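Siven handheld set - shoes subset, README

Collection rules for operators and for whoever reviews the clips. Read before you pick up a gripper. Replaces the old Horko notes, delete those if you still have them.

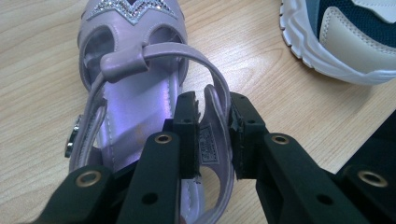
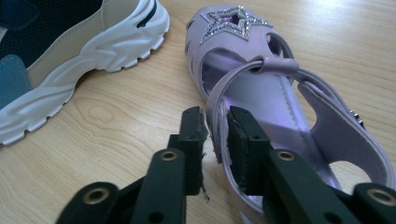

Lilac sandal on the wood table, fingers at the heel (first) and on the strap (second).

Contents

Target is 2000 clips, more than 300 reviewed so far. Tables are Varkitz and Orakzai, same rules at both. Shoes only, kids and adult sizes.

Grasp rules

- allowed contact: heel wall, ankle strap, outer side of the sole
- straps: close slow, stop when the strap stops sliding. Do not yank
- don't grab buckles, rhinestones or anything glued on
- one shoe per grasp, other shoes may stay on the table
- if a shoe slips, let it settle, then regrasp. Keep the clip, tag it "slip"
- max 2 regrasps, then end the clip

Before each session

- look at both finger pads. Torn edges or loose flakes = write it in the log with the gripper number, swap pads at the next break
- check the pivots move freely
- wipe table, esp. glossy ones. Glare is OK as long as the grasp point is readable
- fingertips must be in view for the whole clip

Labels

Contact point goes in "part" - use heel, strap, toe, sole, other. Lower case please. If the fingers are near a part but not clearly closed on it, label "approach" and not "grasp". Reviewers keep getting this wrong, the heel ones espescially.

Blurry text on insole labels: leave blank, don't guess the size.

Privacy

No faces, no hands of bystanders, no paperwork on the table. Drop the clip if any of it shows up, dont crop.

Known issues

- strap clips under-represented vs. heel
- pad wear not consistent between grippers, see log
- "other" is overused in early batches, relabel planned for December

Last edit 2025-11-09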